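Progress report to the Kostlow Fund, April 20, 2022
Tanddale live music program, second period

We said in the application that a run of small rock and folk shows would build a regular crowd in Tanddale. After two periods I can't say that it has. The four shows so far sold 146 tickets between them, against a target of 200, and a good share of those went to people who came to see Oltmanns and left when Oltmanns were done.

The band's own set was the best night of the program. They played the new record in order, slow songs included, and the room stayed quiet for them. Whether that counts as "audience development" in the sense of your guidelines I doubt. They would have drawn the same people without us.

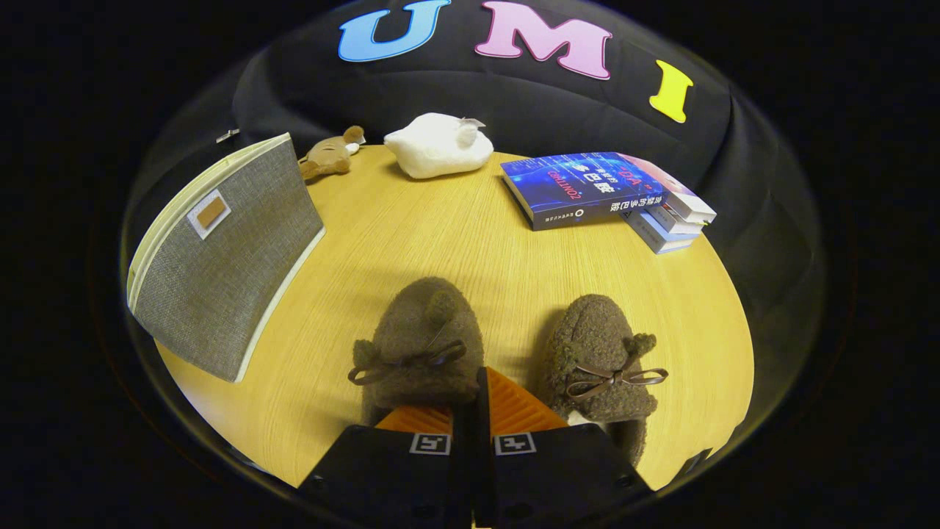 The live recording is further behind. Troler mixed three songs and sent them back in a form the band didn't like, with the fiddle buried and the drums far too loud. A second mix is promised for May. I have heard that promise before and have not booked the pressing.

Support slots for local acts were meant to be the cheap part. We had 15 applications and most were solo singers with one finished song. Two acts were worth putting on again. The others got a polite reply and the date of the next open night.

On money, we have spent up to 60 percent of the grant, depending on how the Troler invoice is settled. I would hold back the poster budget for now. Posters went up for the first two shows and not for the others, and sales hardly moved either way.

We ask to move the final show to the fall and to keep the ticket target where it is.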